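Why I Would Pay for the Service Plan and Skip the Bigger Kit

Grarkell sells its handheld gripper kit in two sizes. The small one has a single gripper with a camera on it, a charging stand, a case and a license for the Drandisano software. The large one has two grippers, a second stand, and a set of swappable fingertips. There is also a service plan, sold separately, under which the company checks your recordings and tells you what is wrong with them. Most of the talk I hear from other small shops is over the two kits. I think that is the wrong argument. The service plan is the product, and the kit is what you need in order to use it.

I run a small workshop that does fit-up and bench work for other people's automation projects. We had the small kit for eight weeks before we added the plan, and we have had both since September. I paid for all of it. Grarkell did not ask for this piece and has not seen it.

The gripper itself is good. It is light enough to use for a morning without a sore wrist, and the trigger has a short, even pull. The fingers close straight. I had used an older Grollatach unit before this, and on that one the fingers drifted a little to the left after a few weeks, so you learned to aim off. I have not had to do that here. The stand charges slowly but it does charge overnight, and the case has held up to being thrown in the back of a van.

The software is less good. Drandisano wants to calibrate every time you open it, even if you closed it ten minutes ago to answer the phone. The file names are long strings that mean nothing, and you can add your own labels only after a recording has been saved. There is a search box that does not search the labels. I have written to them twice. The last update changed the color of the buttons.

None of this would stop me from buying it. What nearly stopped me was the quality of what we were making with it. In the first eight weeks we recorded a lot and kept very little. A customer wanted parts picked from a tray and placed in a fixture, over and over, with small changes in where the tray sat. We did the work and sent off the first batch of 40 recordings. Most came back marked as not usable, with no reason given. The customer did not know the reason either. Their training run had simply thrown them out.

I assumed the camera was at fault. Plenty of people assume this, and Grarkell is happy to sell a better lens. We bought one. The next batch was no better.

The plan costs 42 dollars a month for each gripper, and what you get for that is a person who looks at your recordings and writes back. It takes them a day or two. The notes are short and not very friendly. Ours said that we moved too fast at the start, that we paused with the fingers half closed, and that we let other things get between the lens and the work. All three were true. I had watched those same recordings and missed every one of them, which I put down to knowing what was supposed to be happening.
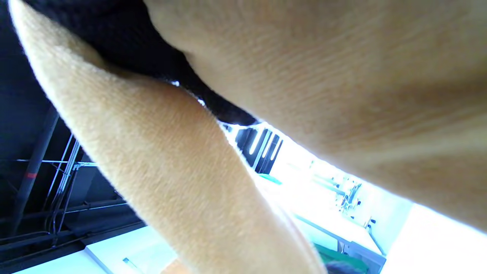
Grarkell's advertising talks a great deal about resolution and frame rate, and I understand why, because those are numbers and you can put them on a box. A sharper picture does nothing for a blocked one. The tan knit sleeve is right up against the lens and out of focus, a bare hand takes up much of the upper right, and what gets through between them is mostly blown-out white, with a few thin metal stands and clamps in it. No lens they sell would get more out of that. A reviewer can reject it in a second and tell you to watch your arms, and that advice is worth more to me than the upgrade was.

There is a fair case against the plan. It is a monthly charge, and people in my line of work have been burned by monthly charges. Võ makes a rival kit with a checker built into the software, and you pay once. I tried it for a Thursday and part of the next morning. It catches blur and it catches dark recordings. It passed several where the fingers were hidden for half of the task, and it flagged a few that were fine. If your work is simple and your bench is always set up the same way, it may be enough. Ours changes from job to job.

The other complaint is that the notes ought to be in the manual. I agree with that one. The manual gives a page to the charging lights and two lines to how you should stand. A few pages of good and bad recordings, side by side, would save new owners a month. I suspect Grarkell knows this and also knows what it would do to sales of the plan.

I would also like to be able to stop and start. We have weeks with no recording work at all, and the plan runs through them. You can cancel, but then you lose the old notes, and I go back to those more than I expected to. At the moment I download them by hand at the end of each month — a dull job, but it is the only copy I trust.

So my advice to a shop our size is to buy the small kit, leave the lens alone, and put the money toward the plan for the first several months. Print the notes and tape them up where people work. Come back to the large kit once most of your recordings are being accepted. We are still on one gripper, and the second stand would have nowhere to go on our bench anyway.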